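Open day at the Melleo family court

I had been promising myself a proper look inside the Melleo family court ever since they moved it out of the old county building, and on 21st December they finally let the public in for an open day. Four days before Christmas! I have no idea who picks these dates. I took the 131 bus because the 132 goes all the way around by the Drornell bridge, and I still got there before the doors were unlocked, so my first impressions are mostly of a closed door and a very cold bench.

Once inside you go through a metal detector and hand over your bag, open day or not. The man ahead of me had a pocketknife on his keyring and had to fill out a slip for it, so the whole line got to know each other. I talked to a grandmother from Drornell who is raising two grandsons and has been in the building on real business more times than she cares to remember. She said she wanted to see the other side of the counter for once. I liked her a lot and kept bumping into her for the rest of the day.

The tour started in Courtroom 9, which is a grand name for a room the size of my kids' old classroom. There's no jury box, and the judge sits only one step up from everybody else. Our guide was Osvaldo Donati, a mediator there (he worked in the clerk's office before that), and he has a nice dry way of talking that suits the place. He let people sit in the judge's chair, and a little girl banged on the desk and sentenced her brother to no dessert.

Then he talked about child support, and this was the part I had come for. I write about this stuff a lot, as you know if you read me, and I've had my share of angry mail from fathers who say the system treats them like cash machines and from mothers who say they haven't seen a dime in years. I expected Mr. Donati to duck the whole thing. He didn't. He said the court has 400 open support files in which nobody is paying anything at all, and that he could put those files into different piles for us if we wanted. So he did, in words. There's a pile where the father has the money and is hiding it. Another is fathers who lost a job and never came in to get the order changed, so the debt kept climbing on a wage they no longer earn. And then there are the ones where both parents would be happy to settle it, except one of them can't get a morning off to sign the papers.

I asked how big the piles were compared with each other. He said he'd love to know, because the computer system doesn't record the reason for non-payment. That made me a little crazy, I'll admit. We have had three different candidates for county office stand up and tell us what's wrong with fathers in this town, and the one place that might have some numbers has no box on the form for it. I wrote that down and underlined it.

After that we went to see the mediation rooms. They are small and painted a color I would call oatmeal, with a round table in each and a box of tissues. Two parents can wait in separate rooms with a hallway between them, and there's a second way out to the parking lot for anyone who is afraid of running into the other one. The grandmother said that door wasn't there in the old building and that she had once spent an hour hiding in a restroom. The tour went quiet for a bit after that.

Lunch was sandwiches from Binano, the deli across the street, four dollars on a paper plate (eggplant, very good, go if you're in the area). I ate mine standing up next to two law students who were arguing about whether judges should be elected. They were still at it when I came back for a second cookie.

In the afternoon there was a question session in the big waiting room. A man in a work jacket asked why hearings are never held in the evening, and he got the biggest applause of the day. The answer was money, plus security staff, plus the heating contract, and he said "so, money," and sat back down. There was talk of a trial in April, one late session a week, if the county signs off on it. I'd put a mark on your calendar if you care about this, because the county meeting where they decide is open to anyone and the last one I went to had more empty seats than people.

A woman asked about fathers who want more time with their kids and can't afford a lawyer to ask for it. I was glad she did, because it's the half of the subject that never makes it into the speeches. There's a self-help desk, as it happens, run out of the Mazza law clinic, and they'll sit down with you and go through the forms for free. You do have to be there early. The sign-up sheet goes out when the building opens and it fills up fast. I picked up their leaflet and it's pretty good, with plain words and large print, though the phone number on the back was an old one and someone had fixed it by hand with a ballpoint pen on every single copy.
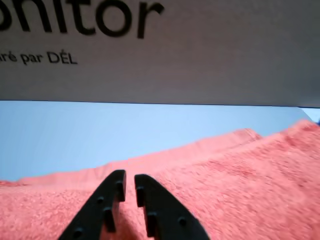
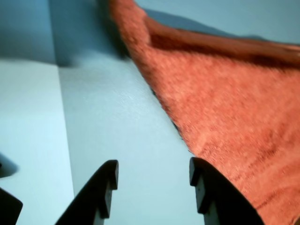
My one real complaint is about the children's corner. It's two chairs and a bin of picture books, next to the vending machine, in full view of every grown-up who is having the worst morning of their year. If you're going to make kids wait for hours while their parents sort out who pays for their shoes, give them a room with a door. I said so on the comment card, and I said it again to Mr. Donati on my way out. He told me to send it to the county in writing too, so I have, and I'll let you know what they say.

I also asked him what he'd want a politician to do first, if one of them ever came on the tour. He thought for a while and said he would like them to sit in the waiting room from opening time until noon without telling anybody who they were. Then he had to run off and help find the man with the pocketknife, who had lost his slip.

The grandmother and I shared the bus back as far as the market. She's got another hearing coming up in the new year and she told me she feels a little better about it now that she's seen where the judge keeps her coffee mug. If they do this again I'll post the date here as soon as I hear it. Bring photo ID, leave your keyring tools at home, and get a sandwich before the eggplant runs out.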